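Search this site Go
Home Projects Minutes Members Contact

Posted in January by Halfdan Eskildsen

Nirwood Teaching Group, minutes

Start 7:10 p.m. Previous minutes approved with one correction: the loan form is number 2781.

1. Drive removal task. Ansah went over the remote-control runs on the desktop tower. Target is 100 good runs before training; 70 are saved. Another 20 were thrown out for long pauses by the operator. Agreed that operators should practice on the spare case first.

2. Approach to the blue tab. Operators disagree on whether to come in straight or at a slant. Halfdan prefers the slant, which keeps the power supply in view of the wrist camera.

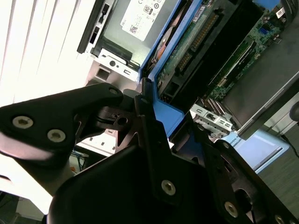

Item 2: wrist camera view, gripper close to the blue tab of the drive cage.

Ansah asked for one approach only, so the runs match. Vote: slant, with one against.

3. Hand guiding. Moving the arm by hand was tried at Brirngate and found too stiff for small parts. Remote control stays for this task. Hand guiding will be used for the side panel.

4. Glare. Light from windows changes during long sessions. Blinds to be left in one position and noted in the log.

Actions: Halfdan to write up the slant approach. Ansah to book the Biltcombe room.

Closed 8:25 p.m.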